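Home network tips: passwords, backups and the router in the cupboard

I look after the computers of our household and of two neighbours in Wurklow, and these are the things I do in every home. None of them needs special knowledge, only a free Sunday and some patience.

Start with the router. Most people never change the admin password which is printed on the sticker, and many do not know it is a different one from the wifi password. Open the settings page, change it, and write the new one in your password manager. While you are there, look for the firmware update. On my old Trindade router it was hidden under "Maintenance", and the version installed was 171 when the newest was already 257. Make the update in the evening when no one is in a video call, and do not switch off the power before the lights become steady again.

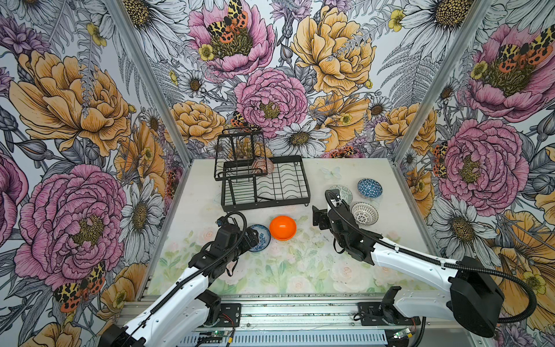

Passwords are the second job. Use a password manager and let it make long random passwords for everything, also for the small shops where you bought one thing only. The master password you must remember yourself, so take four or five ordinary words which have no connection with your family or your street. I like to look around the kitchen for the first words and then spoil them with something from another place. From a dish rack, a pink bowl and a patterned plate you can take "rack" and "pink", and then add a river, a vegetable and a verb. Please do not use mine. Write the master password on paper once and keep it with the passports.

Turn on two-step login for the email account before any other account. Whoever has your email can reset all the rest. An app on the phone is better than text messages, and the recovery codes should be printed. If you change your mobile, move the app first and wipe the old phone after.

Backups. I keep two copies of the family photos, one on an external drive in the drawer and one at my sister's place. The drive is plugged in only during the backup. If it stays connected all the time, a ransomware program will lock it together with the computer. I use Pulach for the copying, but the tool which comes with your system is also fine. Every June I open a few old files from the backup to see if they can really be read.

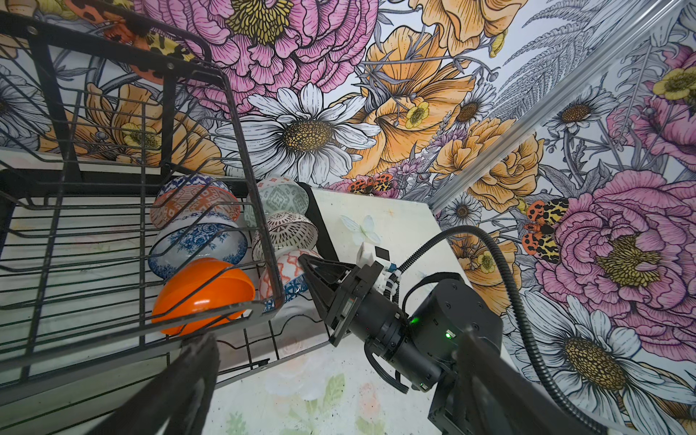
Bowls standing in the rack, each with its own colour or pattern.

Guest wifi is worth the five minutes. Put visitors there, and also the television, the printer and the cheap smart plugs. My Skidia plug stopped receiving updates long ago, so it lives on the guest network and cannot see my laptop.

Last, old devices. A tablet without security updates can still play music or show recipes, but sign out of the bank and the email on it and remove the saved cards from the browser.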